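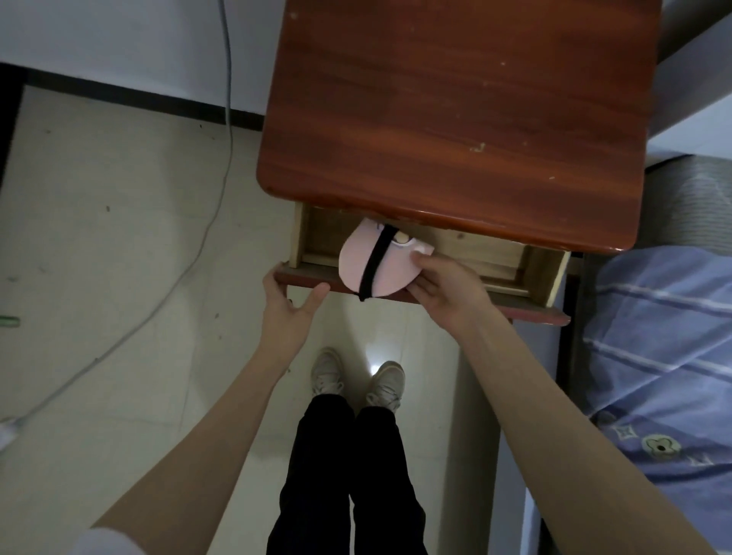
Photo: Parveen Mengal / Wastbridge home tasks, head camera view

How to record a drawer task by hand for robot training

Written by Arsalan Virk. Last changed 10/09/2023.

This page is for people who will record household tasks at home with a camera on the head. You do the task with your own hands, the camera sees what you see, and later the video is used to teach a robot the same movement. We take the drawer task as the lesson, because it looks very easy and it gives us the most rejected clips.

You will need the head camera with its strap, your phone with the Prorkby app, one piece of furniture with a drawer, and one soft object which fits inside with some space left. A sleep mask, a small pouch or a pair of socks are all good. Please do not use glass or anything sharp.

1. Prepare the place

Bedside tables are good for this task. The top does not need to be new or polished, and scratches are no problem. We want real furniture in real rooms, so do not tidy more than you normally would. Only one thing I ask: look where your cables are. A charger cable can stay on the floor if it lies to the side, but it must not pass under your feet or in front of the drawer.

Switch on the ceiling light and close the curtains if there is strong sun. Shiny tiles will give some white spots of reflection. This we accept, as long as the spot is not on your hands or on the object.

2. Put on the camera

Wear the camera in the middle of your forehead and tighten the strap until it does not move when you nod. Now stand in front of the furniture and look down at the drawer handle or edge. Open the preview in Prorkby. Both hands must be inside the view when you hold the drawer, and the whole drawer should be visible when it is open. If you see mostly your shoes, tilt the camera up one click. A little bit of shoes at the bottom is normal.

Push your sleeves back to the elbow. Long sleeves hide the wrist, and the hand tracking in Cindero (the program that reads the clips) loses the hand very quickly when the wrist is covered.

3. Record the task

Start with both hands down at your sides for 3 seconds. Then:

Take the drawer front with the left hand and pull it toward you, slowly and in one movement. Keep the left hand there. In the photo you can see this grip, with the fingers over the edge and the thumb pressing against the front.

Bring the object with the right hand and lower it into the drawer. If it has an elastic strap, guide the strap inside too. A strap which hangs over the drawer front will be caught when you close, and for the robot this is a bad lesson.

Open the right hand fully before you lift it away. Many people let go and lift at the same time, and then the program cannot find the moment of release.

Close the drawer with the left hand. Put both hands down again and wait 3 seconds before you stop the recording.

Left-handed people can exchange the hands, but please keep the same choice for the full session and mark it in the app.

4. Speed and mistakes

Move a bit slower than in normal life — like when somebody is sleeping in the room. If the drawer sticks or the object falls, do not stop the recording. Pick it up and continue, then press "recovery" in the app. These clips are valuable for us. From the first 1000 clips of the Khokhar set we kept 545, and in February we noticed that the robot had learned nothing about a stuck drawer, as we had thrown away all such clips ourselves.

5. Check before you upload

Watch the first clip completely and after that one clip in ten. Check that the hands do not leave the picture, that no face is in a mirror, and that no letters or medicine labels can be read inside the drawer. If you find one, delete the clip and empty the drawer before you go on.

One session is 100 clips. Take a rest when your neck becomes tired, the camera is heavier than it feels in the beginning. After each rest, look at the preview again — the strap moves when you drink or scratch your head.

Next lesson: the same task by remote control, with two arms.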